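Trarero method

The Trarero method is a procedure for training two-armed robots to sort small objects on a table from recorded human demonstrations. It belongs to the family of techniques known as imitation learning, in which a control policy is fitted to examples of a task being done and no explicit program for the task is written. The method is named after the Trarero project at the Vasconcelos Laboratory, where it was developed as an extension of an earlier single-arm system called Lorko.

The main feature of the method is that the choice of which arm should act is learned together with the movement itself. Earlier systems of this type usually fixed the choice beforehand, either by dividing the table into a left and a right half or by having the arms take turns.

Background

Sorting by hand is easy for people and awkward for robots. The objects may lie at any angle, touch one another or rest partly on top of one another, and the place where each one belongs may depend on its colour, shape or meaning. In a two-armed system there is a further difficulty in that both arms can often reach the same object, and a poor choice leads to crossed arms, long waits or collisions.

Lorko dealt with the first of these problems only. It used a single arm and a single camera, and its policy predicted one short movement at a time. Its errors tended to build up over long tasks: a slightly poor grasp moved the neighbouring objects into positions that had not occurred in the training data, and the next grasp was then worse. The designers of the Trarero method kept the Lorko image encoder and replaced the rest.

Task and materials

The standard task uses foam letters, plates of different colours and a plain tabletop. Letters were chosen because they are light, soft enough to survive a bad grasp, and varied in outline. Thin strokes, as in "k" or "x", can be pinched in several places. Closed forms such as "o" must be taken by the rim or across the full width, and an opening in the letter can catch a fingertip.

At the start of a trial, letters are placed on the table and, in some variants, on the plates as well. The instruction is given as a short line of text, such as a request to move all vowels to one plate or to gather the letters of one colour. Letters may be turned or mirrored, and the policy is not told their orientation.

The arms are mounted on separate bases at the far side of the table, and each carries a two-fingered gripper. A fixed camera provides the overall view.
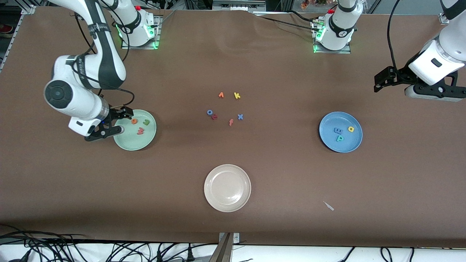 Letter-sorting task with two arms. Foam letters lie on the bare tabletop and on two of the plates; the off-white plate is empty.

Demonstrations

Demonstrations are recorded by teleoperation. The operator moves a pair of smaller leader arms, and the working arms copy their joint angles. Joint positions, gripper opening and camera images are stored together. The original training set held 400 demonstrations of the standard task, gathered by 12 operators. Each operator was allowed a short practice period, and recordings from that period were thrown away.

Operators received no instruction on which arm to use. This was a deliberate part of the design, as the method depends on natural variation in the choice of arm. Left-handed and right-handed operators were found to differ mainly in the central strip of the table, where both arms can reach comfortably. Near the outer plates all operators used the closer arm.

Recordings were cut into segments, each beginning when a gripper left its resting position and ending when it let go of a letter. Segments with a failed grasp were kept if the operator recovered without outside help. Those in which a letter fell off the table were removed.

Policy

The policy has two parts, trained together. The first, called the allocator, takes the camera image and the instruction and produces a score for each pairing of an arm with a region of the table. The second, called the mover, takes the highest-scoring pairing and predicts a block of 16 joint commands. Only the first half of each block is carried out before a new image is taken and the prediction is repeated. The overlapping halves are blended to avoid jerks where one block meets the next.

While one arm is moving, the allocator may assign work to the other, provided that the predicted paths stay apart by a set margin. The margin is checked by a simple geometric model of the links, which is not learned. If the check fails, the second arm holds its position until the next prediction.

Training minimises the sum of two errors, one for the allocator and one for the mover. The weight given to the allocator error is lowered during training. Without this step the allocator was reported to copy the habits of individual operators too closely, and in particular to favour the right arm in the central strip.

Results

In the original evaluation the Trarero method was compared with Lorko, run on one arm, and with a version of itself in which the table was divided by a fixed line. The full method completed more trials than either. The gain over the fixed division was largest when most of the letters lay in the middle of the table, and disappeared when the letters were spread evenly.

The most common failures fell into 3 groups. In the first, the gripper closed on two touching letters and carried both. In the second, a letter was read wrongly because of its orientation; "p" and "d" were confused in this way, as were "w" and "m". In the third, a letter was set down on the rim of a plate and slid off. The first group accounted for the greatest share of failures. Adding demonstrations in which touching letters were first pushed apart reduced it, at the cost of longer trials.

Orientation errors are partly a property of the task. A lowercase "p" turned through half a circle has much the same outline as a "d", and human operators shown single letters without context made similar mistakes. Later versions of the task leave out such pairs or score either answer as correct.

Variants

Hultia is a variant intended for workspaces where lighting changes during the day. It adds images from small cameras on the grippers and trains the mover on these alone, leaving the fixed view to the allocator. Grasping improved under uneven light – the allocator was unaffected – but the added images slowed prediction, and the block length had to be increased to keep the motion smooth.

A second variant replaces the written instruction with an image of the finished arrangement. It avoids errors in reading the text, but cannot express open requests such as "all the blue ones" when the number of letters is not known in advance.

Limitations

The method assumes that every object can be lifted by one arm. Tasks that need both arms on the same object, such as holding a plate steady while a letter is removed, fall outside it. The separation check treats the arms as rigid links and takes no account of cables. It also relies on the bases staying where they were when the system was calibrated, and calibration has to be repeated whenever either base is moved.

See also

Imitation learning
Teleoperation
Bimanual manipulation
Pick and place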